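Jurov Books
Interim report to the Matheson Fund
Project: The Tanholm Comic Novels in English, first volume
May 16, 2018

Dear colleagues of the Fund,

With this report we inform you about the first half of the project. The grant agreement asks us to describe the work that is finished, the work that is late, how the money was used and what we plan until the end of the grant period. We follow this order. The financial table is in a separate file, as you requested last time, so in this text I only mention the sums where they explain something.

The translation

The first volume, The Understudy of Tanholm, is translated completely. The English text has 249 pages in our layout, and we expected it to be shorter. The original language can put a joke in one long word, and in English the same joke often needs half a sentence. Our translator tried in the beginning to keep the sentences as short as in the original, but the two editors agreed that the hero then sounded angry all the time, and he is supposed to be only confused. From the fourth chapter the translator worked more freely, and afterwards she went back and did the first three chapters again in the same manner. This took five weeks that were not in the plan.

For those of you who joined the Fund after our application, I repeat shortly what the book is. A clerk in the water office of a small town receives by mistake the costume and the duties of a retired superhero. He has no powers. The town does not notice this for a long time, and when it notices, it prefers to say nothing. The book is a parody of the superhero story, but it is also a book about offices, and some of the best pages are only letters between departments.

The letters were the most difficult part. The original plays with an old polite style that every reader at home knows from tax forms. We tested two solutions with a reading group. In the first, the letters were in a stiff British style of an earlier time. In the second, they were in modern American office language, with many "per my last message" and "going forward". The readers laughed more at the second one, and we have chosen it, although one of the editors still likes the first one better. As the whole book is now in American English, I think the decision is also good for the unity of the text.
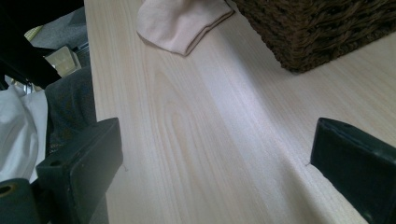
There are nine places in the book where the joke depends on a rhyme or on a family name. In the application we promised that no joke would be moved to footnotes, and we could keep this promise in eight of them. The last one, in the scene with the two choirs, has been replaced by a new joke that the translator wrote herself. The author has read it in English and gave her permission in writing. She asked only that we say it in the translator's note at the end, and we will do this.

Editing and proofreading

The first edit is done. The second edit is done until the end of chapter eleven. We are here three weeks behind the schedule, mostly for the reason I described above, and partly because the second editor was ill in winter. We did not look for a replacement. A comic text suffers when a new person comes in the middle with another ear, and we decided it was better to wait.

There was a longer discussion on the bedroom scene in chapter seven. In the original it is quite rude, and also quite funny, and the costume plays a large role in it. One of our test readers wrote that she would not give the book to her mother. Another wrote that she had already given it to her mother. We asked the author if she wished to make the scene softer for the English edition, and she did not. The scene stays as it is. On the back cover we will use the words "for adult readers", so that the bookstores know where to put it. I mention this here because the book carries the Fund's logo, and we want you to know it from us and not from a review.

The cover

The cover was the part with most opinions. The first design showed the hero from behind, with the cape caught in an elevator door. We all liked it, but our distributor said that a customer will take it for a children's book, and with chapter seven this would be a problem. The second design uses only letters and a stamp of the water office. It is more quiet, and it looks like a novel. It will also be easier to continue the same idea for the second volume, if there is a second volume.

The budget line for the cover was used completely. The first design had to be paid as well, and the difference was taken from the travel line, where we had something left. This was approved by your office by e-mail.

Printing

We asked three printers for offers and chose Trurnel, which was not the cheapest. The cheapest offer was for a paper that lets the print shine through from the other side, and we have seen this paper already in one of our earlier books and got complaints. The first printing will be 3000 copies, the same as in the application. Trurnel has reserved the machine time for September. If the final files come later than the agreed date, we lose our place and must wait until the new year – this is the largest risk in the project now, and I will write to you at once if something changes.

The paper price has gone up since the application. The printer keeps the offered price for us until the files are delivered, so for the first printing we have no extra cost. A reprint would cost more, and we will calculate it new when we know the first sales.

Reviews and readers

We planned to send 200 advance copies to reviewers, bloggers and bookstores. Until now we have collected almost all addresses and asked each person before we put them on the list. The answer was better with bloggers than with newspapers. The newspapers often do not have a place for comic fiction, and for translated comic fiction still less. The bloggers who write on superhero parodies and humorous fantasy know each other well, and after the first few said yes, others wrote to us on their own.

A sample of two chapters was sent to a small part of this list in the spring. The comments were mostly friendly. Several readers found the beginning slow, with the long description of the water office before the costume arrives. We have discussed it with the author, and she agreed to cut one and a half pages. Two readers wanted to know if the hero gets real powers in the end. We did not answer them.

One reviewer has told us that she finds the town council scenes too long and the villain too weak. We think she is right on the villain. In the original he is funny mainly because of his dialect, and in English we gave him a very correct way of speaking that is maybe not enough. The translator is working again on his three large speeches, and this is the last bigger change before the proofreading. 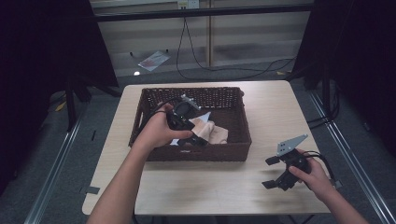
Plan until the end of the grant period

The second edit of the remaining chapters comes first, together with the new version of the villain's speeches. After this the text goes to the proofreader, who has kept three weeks free for us. The translator's note and the page of thanks are written in the same time, and we will send you both for control of the wording on the Fund.

The advance copies will be sent as electronic files, with paper copies only for those who asked for them. In the application all of them were on paper. Most of the bloggers prefer the file, and the saved postage can go to two readings with the author. We ask you to confirm that this is allowed under the agreement.

An audio version was in the list of optional activities. We have spoken with one studio, but the price was too high for us, and we will not start it in this grant period.

The second volume

You asked in your last letter if we intend to apply again for the second volume, The Understudy Resigns. We would like to, but I prefer to wait with the answer until the first volume is in the stores. The rights are reserved for us until the end of next year. The translator has made a rough version of the opening chapter, outside of this project and not paid from your grant, and I can send it to you if somebody in the office wishes to read it.

The receipts for the cover and for the first edit are attached in copy. The receipt for the second edit will follow with the final report, after the work is finished and paid.

With kind regards,
The project coordinator
Jurov Books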